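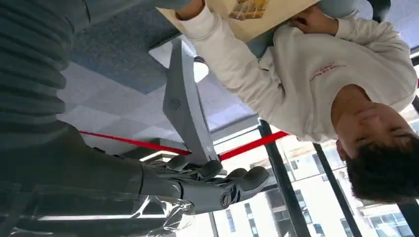

The paper rules for robots that hand things to people

January 2, 2023

Ask anyone who sells humanoid robots what keeps people safe around them and you will be told, quickly and with some pride, about standards. Ask which line of which standard covers the moment when a person holds out a box and a machine reaches towards it, and the answer slows down.

I have spent a good part of the winter asking. The firms were polite. Gulmont, which makes hands, sent a document of 87 pages. Grallgate, which builds the rest of the body, sent a shorter one with more pictures in it. Both use the word "collaborative" as though it settled something.

The older rules were written for arms bolted to a floor. They assume a fence, or a line, or a light beam, and a person who is either on the safe side of it or has made a mistake. As rules go they were rather good. They were dull and specific, and a shop steward with a tape measure could check most of them before lunch. A red barrier means very little once the whole point of the job is for the worker and the machine to have their hands on the same piece of cardboard.

So the trade has moved on to limits on force and speed. The idea is that a robot may touch you as long as it doesn't touch you hard. There are tables for this, divided by part of the body, and a lot of careful work went into them. My trouble is with how they get used. A supplier tests one arm, at one speed, with one bare gripper, and gets a pass. The customer then fits a different hand, wraps it in plastic sheet to keep the dust out, teaches it a new task and carries on quoting the pass.

That plastic is a good case. Go round enough trial sites and you will see covers of every sort on these machines, some made for the purpose and some plainly cut from a roll. I asked four site managers whether the cover was part of their risk assessment. One said yes. One said it was "consumable". The other two wanted to know why I was asking. Loose film can catch in a joint or on a sleeve, and it can lie across a sensor. Perhaps none of that matters on a given machine. Somebody ought to have written down that they looked.

Then there is the person. Much of the guidance I was sent imagines a worker standing upright, facing the robot, paying attention. People handling boxes don't stand like that. They look down at the box. Both hands are busy, so neither is free to hit a stop button, and the head comes forward over the load. The published limits are strictest for the face and skull, and in many tables contact there is simply not allowed. Yet in the handover procedures I read, the head is hardly mentioned. The Grallgate document gives it a single sentence, advising operators to "remain aware of their posture".

Cenilwood, a consultancy that writes assessments for small firms, takes a tougher view and deserves credit for it. Its checklist for shared handling has nine points, and the first is whether the job needs a shared handover at all. Put a table between the two, let one set the box down and the other pick it up, and most of the hard questions go away. It costs a few seconds a cycle. It also spoils the demonstration, and I suspect that is why it gets so little attention.

The counter-argument, made to me several times, is that the record is good. Vahidi, which runs trials for warehouse customers, told me it had logged 1,183 handovers without a reportable injury. I don't doubt the figure. I did ask how many of them had been done with a trained engineer standing by, and was told that all of them had. I asked whether near misses were logged too. They will be, from February.

None of this makes the machines dangerous. I would happily pass a box to most of the ones I have met, if a bit gingerly. What bothers me is the gap between the paper and the floor, and the comfortable way everyone points across it. The maker says the integrator is responsible for the application. The integrator says the customer is responsible for the workplace. The customer holds up the maker's certificate.

A few things could be done without waiting for a new standard. Test the robot in the state it will work in, with its covers on and the real hand fitted. Write down where the operator's head will be. Put the stop within reach of someone whose hands are not full. Log the near misses from the first day, and let the people doing the lifting see the log. Repeat the assessment whenever the hand, the cover or the box changes.

Gulmont says a revised edition of its guidance is on the way. I have asked for a copy, and whether it will have a page on covers. The reply said the contents had not been decided.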